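Play food and real dishes – who else mixes them?
Toys and Playroom forum > Pretend Play

flekudgate_mom
Posted 10/4/20
OK, I have to share this because I am way too excited about it. We finally gave up on the big plastic kitchen (it took over the whole corner and the oven door never stayed shut) and went down to one plain white table. No stove, no pretend microwave, no little phone. Just a table and a bin of stuff, and my kids play with it twice as long!

The trick for us was mixing toy food with regular house things. Real sponge, real plate, an old soap pump rinsed out. They set it out, they "cook," they wash up, and then the whole restaurant opens again. My younger one will run the dishwashing side of it for 40 minutes if I let her.

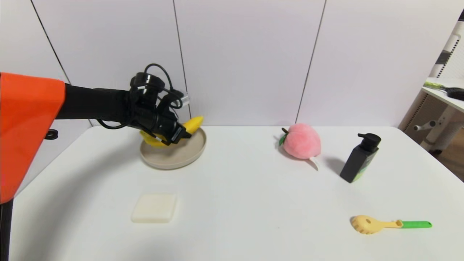
I like keeping it down to a few pieces at a time. A yellow banana, the plush peach, one plate, one sponge, one pump bottle, and that's plenty for lunch service. When I put out the entire bin they dump it and walk off. The peach is the favorite by a mile, leaf and stem and all, and it gets tucked into bed at night, so it has been a patient, a customer and a dessert, sometimes all before breakfast.

What do you all put out? I want ideas for winter when we're stuck inside!

gravelroad
Love this. We did the same with a coffee table and never looked back. Do you cut the tags off the plush ones? I always mean to and then don't.

flekudgate_mom
Ha, the peach still has its tag. She rubs it between her fingers when she's tired so I'm scared to touch it now.

tworedhens
I'm going to be the grump and disagree about ditching the kitchen. Ours is seven years old, has been through three kids and still gets used every single day. Mine need the knobs! Without something to turn and something to open they lose interest. I think it depends on the kid more than the furniture.

Also not sold on the pump bottle. My middle one figured out in one afternoon that the bottle in the toy bin and the bottle by the sink work the same way. Guess how much soap I had on the floor.

flekudgate_mom
Fair! We had a talk about which bottle lives where. It has mostly held. Mostly.

nuvon_dad
We've got a mix like yours. Things that have worked here: measuring cups, a whisk, a muffin tin, a dish rack from the thrift store (2 dollars), and dry washcloths. The washcloths are the sleeper hit – they're napkins, tortillas, blankets, lasagna noodles, you name it.

For the food itself I'd go for bigger pieces over those giant sets. My mother-in-law sent the kids a 200 piece one and I am still finding tiny shrimp under the fridge.

gravelroad
TINY SHRIMP. We have those. I stepped on one last night.

tworedhens
OK, we agree on the big sets at least. Nobody needs that many shrimp.

quiltandkettle
Does anybody worry about sponges? Mine bites everything. I swapped ours for a square of felt folded over and stitched around the edge, and he washes dishes with that just as happily. Took me ten minutes with scrap from the Zokano fabric bin.

flekudgate_mom
Oh, that's a great idea, and I have so much felt! My two are past the chewing stage so the sponge has been fine for us, but I'd do felt for a little one for sure. Did you use two layers or more?

quiltandkettle
Four, so it's nice and squishy. Two was too floppy. Blanket stitch all the way around, and it goes right in the wash with the towels.

nuvon_dad
Stealing that. One more for the winter list: an order pad. Mine can't write yet but she takes orders very seriously and then brings you whatever she wants anyway.

flekudgate_mom
Order pad is happening tonight. I'll report back in January when we've all been inside for weeks and the peach has a full-time job.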